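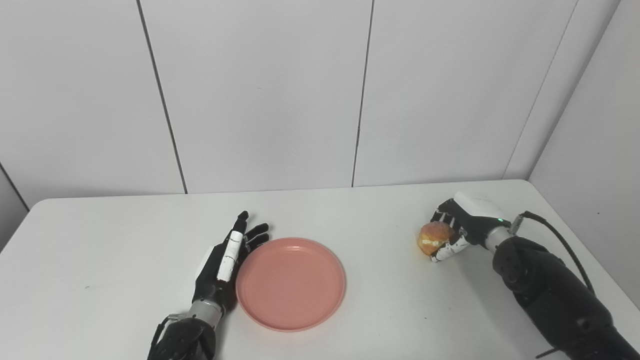 Boltesik Touchline 3

Free download for Windows

Boltesik Touchline is a handball club management game that used to be sold on disc and is now free for everyone. You pick a club, sign your squad, set the training week and then watch the match play out in text and a simple overhead view. There is a lot packed into a very small program, and it still runs happily on an old laptop.

The game was made by Luuk Goossens and Abimbola Igwe, two handball fans who couldn't find a management game for their own sport and wrote one. Version 3 is the last one they sold, and it's the full game – no locked leagues, no trial period, no ads.

Running a club

You start by choosing one of 46 clubs spread over the Erside League and the two divisions below it. All clubs and players are made up, but there's a built-in editor, so you can rename everybody or build your hometown team from scratch. I'd suggest starting in the bottom division with Stoyanova. They have no money and a forty-year-old goalkeeper who is somehow brilliant, and getting them promoted is the most fun I've had with a sports game in ages!

Every player is rated from 1 to 100 in shooting, passing, footwork, strength and nerve. Nerve is the one to watch. A winger with a great arm and poor nerve will score all evening and then throw the ball into the stands with a minute left. You can train it, slowly, but it also goes up when you leave a player on the court during close games, so there's a real choice to make every time you reach for a substitution.

Match day

Matches take a few minutes at normal speed. You can stop play for a timeout, switch between flat and forward defenses, pull the goalkeeper for an extra attacker, or tell your playmaker to slow things down. The text commentary was written by Rafsan Weerasinghe and has a nice dry tone (listen out for what he says about seven-meter throws). A season is 38 league games plus the Brurnotar Cup, and I usually get through one in a weekend if the weather is bad.

Playing with friends

Up to eight people can share a league. One person hosts, everybody else sends in their lineup file, and the host runs the round and sends back the results. It's an old way of doing things but it works well, even when the managers live in different time zones. You can also take turns on one computer.

What's new in the free release

- Serial number no longer needed
- Runs in a window as well as full screen
- Transfer list can be sorted by age and wage
- Fixed a crash when a cup tie went to a second shootout
- New team crests drawn by Asanka Sarkar
- Manual included as a text file

What you need

Windows XP or later, a mouse, and very little disk space. Sound is optional. Saved games from version 2 will open, but custom crests have to be added again.

The next small update is planned for May and should bring a Swedish translation. If you find a bug, send in your saved game with a note saying which round you were playing.

License: Freeware
Category: Sports management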